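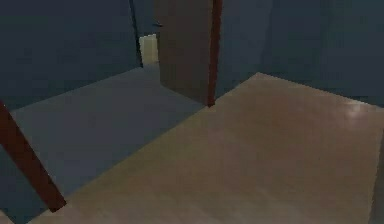
Filed under: Planning & Purchasing > Simulation > Frequently Asked

Buying for indoor navigation: questions we get before the purchase order

We run Vudby, a small shop that plans indoor robot projects for offices, clinics and anyone else with too many hallways. Most of our mail is about money. The answers below are the ones we got tired of retyping.

Do I need a simulator before I buy a robot?

You need one before you buy the second robot. For the first, you can get away with a tape measure and a patient building manager. Still, a week of driving a simulated robot through simulated rooms is cheap, and the walls don't need repainting.

The simulated rooms look awfully plain. Am I paying for that?

You are paying for plain, yes. Flat walls, soft edges and a floor with a bit of shine will carry you a long way if the question is whether a robot can get from one room to the next. If the question is whether it can read a door sign, budget for better rendering and a bigger graphics card, in that order, and then for the electric bill.

What does it cost to get started?

Our starter plan, Seritz, is $307 a month and covers one floor plan and one robot model. Movard is $488 and adds multiple floors, which people skip until they remember they own an elevator. Extra floor plans are $49 each. A "slightly changed" floor plan is an extra floor plan. We have had this conversation before.

Can I use the computer I already have?

Probably. Low-detail rooms run fine on most desktop machines with a separate graphics card. The laptop from the supply closet will also run them, at a pace that lets you take up knitting.

Should I scan our real building or use a stock one?

Start with stock. A scan of your own building costs $836 for a single floor, and it's money well spent once you know which robot you want. Before that, you'll have a lovely digital copy of a corridor and nothing to send down it. We also suggest waiting if you plan to move walls – you would be surprised how many scans come in the month before the contractors do.

Which parts of a building should we test first?

Doorways, then the places where one floor finish meets another. Ask whether the robot you're considering can cope with both and get the answer in writing. Glossy floors deserve a line of their own on the list, as reflections can confuse some sensors. Long straight hallways can wait. Every robot ever sold is good at long straight hallways.

Is a good result in simulation enough to sign for the hardware?

No. It's enough to ask for a loaner. Have the vendor bring one in and repeat the same routes, with the same start and end points, while people are trying to get to lunch. Keep both sets of results in one spreadsheet or you'll never compare them.

What do buyers forget to budget for?

Charging spots, spare wheels, a place to park the thing overnight, and the hours of whoever has to go rescue it. Also door hardware. A robot without an arm can't open a closed door, and automatic openers have a way of costing more than anyone wrote down.

Do you work with the Bandara fleet software?

We export routes in its format. Maps go across cleanly. Room names sometimes don't, so check those before you send a robot to "Conf_B_old_FINAL."

Can we cancel partway through?

Yes, at the end of any month. Download your maps and logs before the plan closes. We keep them until the end of the following month, and after that they're gone.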